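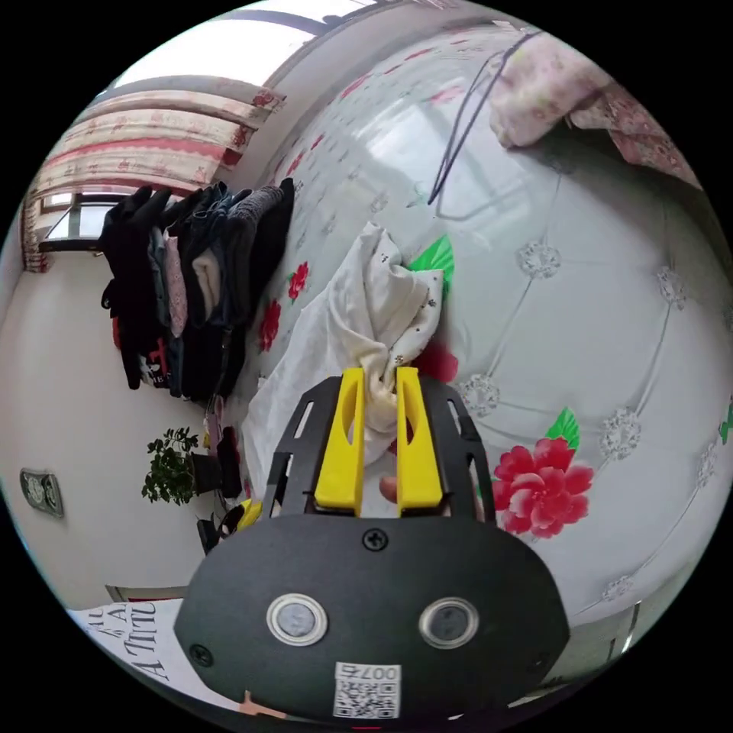 Get the white one, Lambros Liapis told me, you'll spend half your life looking for socks on a dark bed. I'd asked him about slats and that's what I got, but I've thought of it most laundry days since.

So, the Nometti queen. I bought it in March from Sotiropoulos for $944 delivered, and I went in wanting something plain in timber. I came out with a tufted white headboard with sparkly buttons in the quilting. My sister calls it the wedding cake. I love it!

Putting it together took two of us most of an evening (there were five bags of bolts and the labels on two of them were swapped, so check before you start cranking). The side rails are heavy and the Allen key that comes with it is rubbish. Use your own. Once it was up it was solid, no creaks, and I'm someone who reads sitting up and shuffles a lot.

The headboard curves a bit at the sides, which looks lovely but means you can't shove a bedside table hard up against it. Mine sits a hand's width out and collects hair ties. The buttons also collect dust in the little dimples. I go over them with the soft brush on the vac every couple of weeks and it comes up fine. 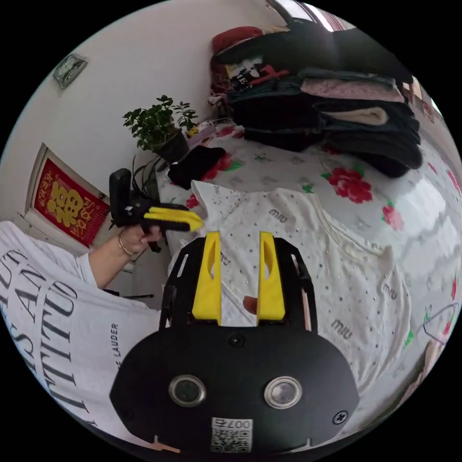

FLIVIK HOME NOTES | Issue 68 | p. 4

Where it's really earned its keep is the wardrobe sort-out. I don't have a proper table in the bedroom, so everything gets folded on the bed: jumpers and the fleecy stuff stacked up at one side, tops laid flat in the middle. The mattress sits high enough that I can stand and fold without my back complaining, and the old bed was a shocker for that. Heavy piles stay put too. On the old one they'd slowly slump toward the dip and I'd have to start again.

The bedding is from Homen, white with big red flowers and green leaves, bought separately and on special. It's a busy print, I'll grant you. A white top still shows up well enough against it, especially anything with studs or lettering, though I'd be lying if I said I'd never lost a hanky in the petals. Studded things can snag, so I keep them away from the upholstery.

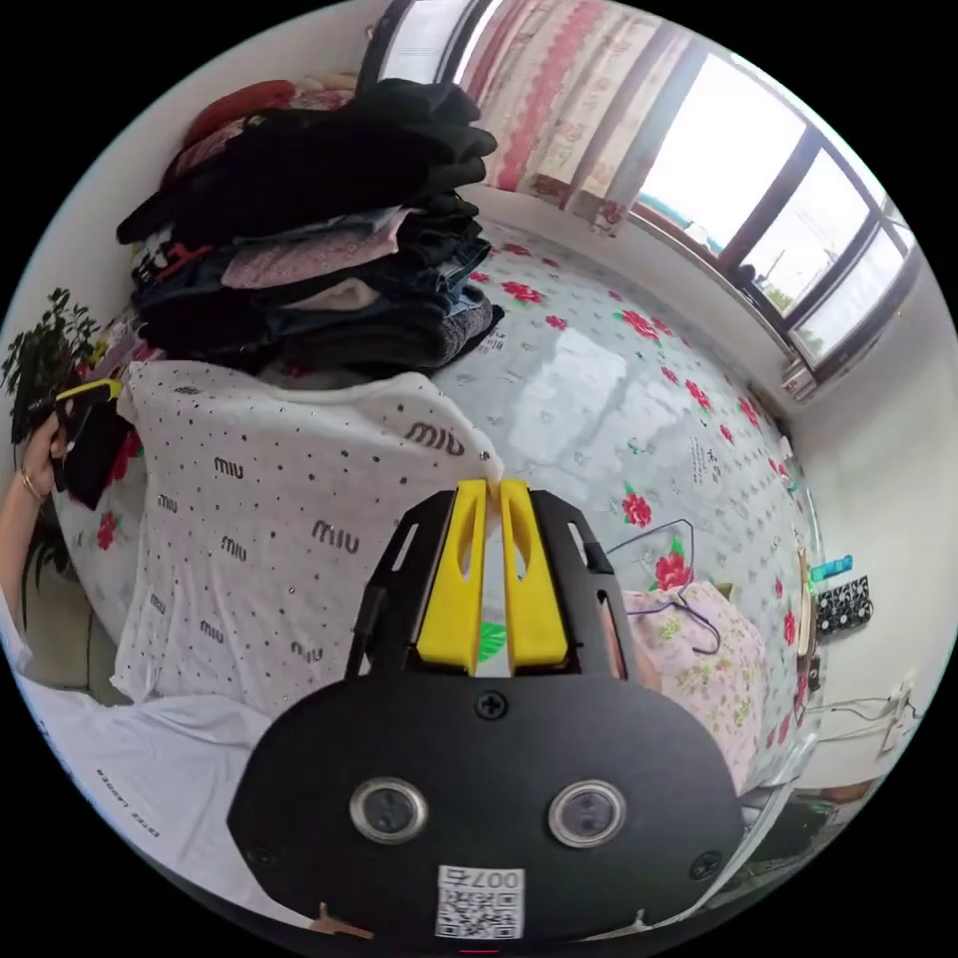
Bedroom > Beds & Headboards

Good bits: sturdy, good height, wipes clean (I've tested it with tea, sadly). The delivery blokes were lovely and took the cardboard.

Not so good: that Allen key, the mixed-up bags, and no storage underneath. If you're in a small flat with coats already hanging on an open rail like I am, you'll miss having drawers. Sotiropoulos do a gas-lift version but it was out of my budget and the lid looked like a two-person job.

Four stars from me. I'd buy it again, and I'd still pick the white. If anyone's found a slim bedside table that fits in beside the curve, please leave the name in the comments.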